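Somwood Institute > Course Materials > Household Management > Unit 8: Baskets and Open Storage

Unit 8. Baskets and Open Storage

Scope of the unit

Unit 8 deals with open containers kept on tables, shelves and counters. Closed boxes, drawers and hanging storage were treated in earlier units and are mentioned here only for comparison. Students are expected to have completed the room inventory from Unit 7 and to bring it to the practical session.

1. Selecting a basket

Selection begins with the items to be stored. A basket bought first and filled afterward tends to collect unrelated things, and the sorting exercise must then be repeated. Record the longest item in the group, the heaviest item, and the number of times a day the group is used.

A basket for daily use should be shallow enough that the bottom layer can be reached without emptying it. Deep baskets are suited to blankets, towels and other soft goods that are used in the order in which they are stacked. Small hard items such as keys, clips and batteries should not be placed directly in an open weave. Use a cloth liner or a tray cut to fit the base.

2. Materials

Three groups of woven material are considered in this course.

Natural cane and rattan. Strong for its weight and comfortable to handle. It becomes brittle in very dry rooms and may grow mold in damp ones. Do not place it beside a radiator or on a bathroom floor.

Willow. Stiffer than cane, with a more uneven surface. Rough ends can catch on knitted fabric, and a liner is advised for clothing.

Synthetic weave. Easily washed and suitable for kitchens and bathrooms. Quality varies a good deal. Press the wall with the flat of the hand before buying; it should give slightly and return to shape.

Students often find it hard to tell cane from a good synthetic by appearance alone. Color is a poor guide, as both are sold in the same tan and brown shades. The cut ends of the strands, usually found under the base, are more reliable.

3. Placement

The basket should stand entirely on its supporting surface, with no part of the base projecting over the edge. Leave a clear area beside it at least as wide as the basket itself. This area is used for setting items down during sorting, and a basket pushed into a crowded corner will soon be used as a place to drop things.

On open shelving, allow a hand's height between the rim and the shelf above. The Dremar shelving in Room 53 is adjustable and may be used to test different heights. Return all shelves to their original positions at the end of the session.

4. Rim and wall

The rim takes most of the strain when a basket is lifted, and inspection should start there. Follow the braid with a fingertip and note any strand that has lifted, split or worked loose. Then examine the inner wall, where dust settles between the strands and is easily missed. A soft dry brush, drawn along the weave, is sufficient for routine care.

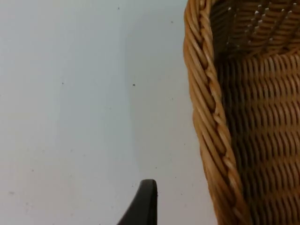 The braided rim is made of several strands plaited together, with a paler twisted cord on its inner side. Where a rim has two parts of this kind, check them separately and enter both on the care sheet.

On this last point a reader of the previous edition wrote to the course office that the brush does little for a tightly woven basket, and that a vacuum cleaner on its lowest setting, with a stocking stretched over the nozzle, had served well for many years. The method is accepted for synthetic weave and for sound cane. It should not be used where strands have already lifted – the suction may draw them out further.

5. Practical assignment

Choose one group of items from the Unit 7 inventory. Select a suitable container from the Evus or Baláž sets in the storeroom, place it, and keep it in use until the July review. Submit a completed care sheet and a written account of up to 100 words, stating what was stored, where the basket stood and what was moved out of it.

Quote form number 1083 on both sheets.

Somwood Institute, Household Management Course Office | Contact | Copyright Somwood Institute | Back to top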